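Machines and Work, Unit 7 handout
Can it do the chores yet?
Notburga Moser

Read this before the session and bring your chore list from last time. If you lost your chore list, write another one. It was only a list.

The short version of this unit is "sort of." The long version takes two hours and starts with two arms and a small lavender thing.

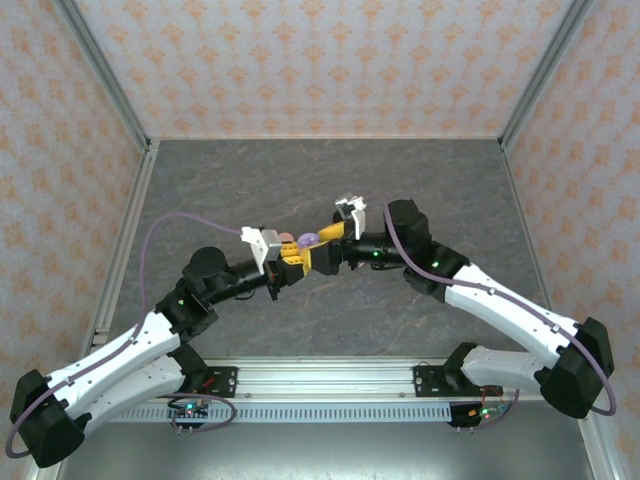
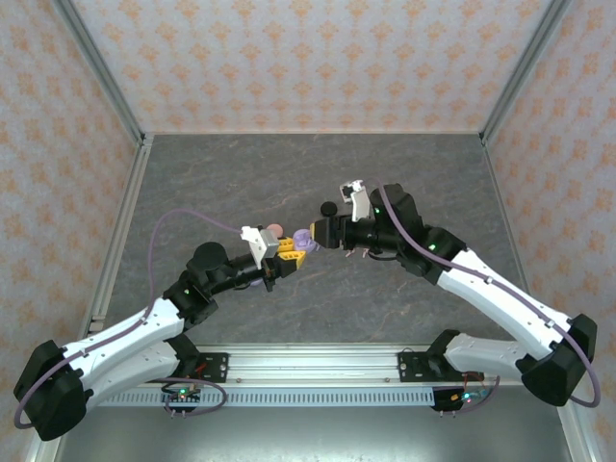 Fig. 7.1 and 7.2. Two arms, one lavender object, same bench.

Look at where the grippers are. Most of you, asked in January what a robot finds hard, wrote down "lifting heavy things." Lifting is the part we solved decades ago. What keeps people at work late is the few inches where two hands come together over something small.

1. Two hands are worse than one

One arm picking up one object is a problem with a decent textbook answer. Add a second arm and each now has to know where the other one is, how hard it is holding, and when it plans to let go. You do this every time you peel an orange, and you do it while complaining about your landlord.

There is also the matter of seeing. When two grippers close in on the same spot, they tend to block the view of the very thing they are working on. People get around this with touch. Machines get around it with extra sensors, careful guessing, or stopping.

2. What counts as "can do"

Be suspicious of this phrase. It has at least these meanings:

It did it once, while someone was filming.
It does it most of the time on a bench where nothing moves.
It does it in a kitchen it has never met, with a dog in it.

Sales material likes to start with the first and let you assume the third. Our reading on the Dullis home helper is a fine specimen. Find the sentence where "has folded" turns into "folds" and underline it.

3. Shop floor versus kitchen

The shop floor is ahead, and the reason is dull. A factory will rearrange itself around a machine. The Skodport packing line in your reading moved its shelves, changed its trays and repainted the floor, and after all that the robot did very well. Your kitchen will not do this for anybody. The mugs are wherever your roommate left them.

Worked case: Fontes ran 2000 pick-and-place cycles on one part and logged 102 failures. Work out the success rate (you should get 94.9 percent), then ask what it means at home. If a machine puts away 20 dishes a night at that rate, it fumbles one of them most evenings. A fumbled bolt goes back in the bin - a fumbled wine glass goes in the trash, and then somebody has to sweep. Sweeping is a separate chore and will need its own unit.

4. Speed, and who is standing by

Whenever you watch a demo, check the corner for a note saying the video has been sped up. Then ask who put things back between tries. The Komness report is better than most on this point and gives the resets a whole page. Count that labor. A dishwasher that needs a person beside it all evening is a hobby.

For the session

Pick one chore from your list. Mark each step as one hand or two, and note any step where you can't see what your fingers are doing. Buttons, pillowcases and trash bag ties are all good choices. Laundry as a whole is too big, so pick a sock.

One page, typed. Bring the sock if it helps.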